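Week 5: Product pages that people can read

Hi all, notes from the session for those who missed it, and for those who were there but couldn't read my handwriting. Last week we did navigation menus. This week it's the product page, my favourite bit of the whole course (I know, I need to get out more).

Start with the person, then the page. Somebody lands on your product from a search, an ad or a link a friend sent. They haven't seen your homepage and they may never see it. So the page has to answer the basics by itself: what is it, what does it cost, how do I get it, and can I send it back?

In class we pulled apart the Tultwood site, which sells children's furniture and toys. Their old product text ran to 121 words before it got to the size! Inese Rimkutė rewrote it on the whiteboard and had the measurements in the second line. Much better. If you're selling something bulky, put the size up near the price. Shoppers on a phone won't scroll forever to find out if it fits beside the couch.

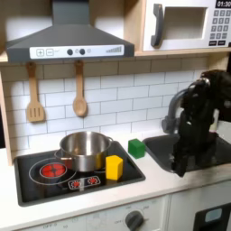 Play kitchen: range hood, and a microwave showing 01:30

Some rules of thumb on wording:

Use the name your customers type. Masaru Kaneko's store, Dirnato, had a whole category called "Imaginative Living". Lovely, but his customers were searching for "toy kitchen". He changed the heading and kept the fancy phrase for the blurb underneath, and I think that's a fair compromise.

One button, one job. If "Add to cart", "Save for later" and "Ask a question" are all the same size and colour, you've made your visitor stop and think. Pick the one you want them to press and let the other 2 sit quietly below it.

Say the shipping cost early. I go on about this every term and I'll go on about it again in October. A surprise at the checkout feels like a trick, even when it's only a few dollars.

Now, photos. We ran out of time so I'll be quick. Mix wide shots with closer ones, and write a caption that gives the reader a plain fact. Keep your file sizes sensible too — a giant photo on a slow connection is a blank box, and blank boxes don't sell anything. Check how it crops on a small screen before you publish.
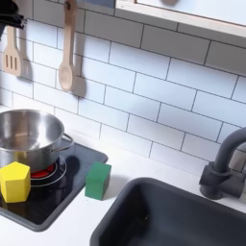

Closer on the cooktop, with the burner glowing red against the black surface

Reviews came up as well. Endemeck hides anything under five stars, and the group was split on it. My view is that a few grumbles make the good ones easier to believe. Reply to the grumpy ones politely, and keep it short.

For next time: choose one product page of your own (or borrow one from the Sakamoto practice shop if you don't have a store yet) and rewrite the top part so it makes sense without scrolling. Bring a before and an after, printed if you can. We'll swap them around in pairs, and then start on week 6, checkout forms. Bring snacks, it's a long one!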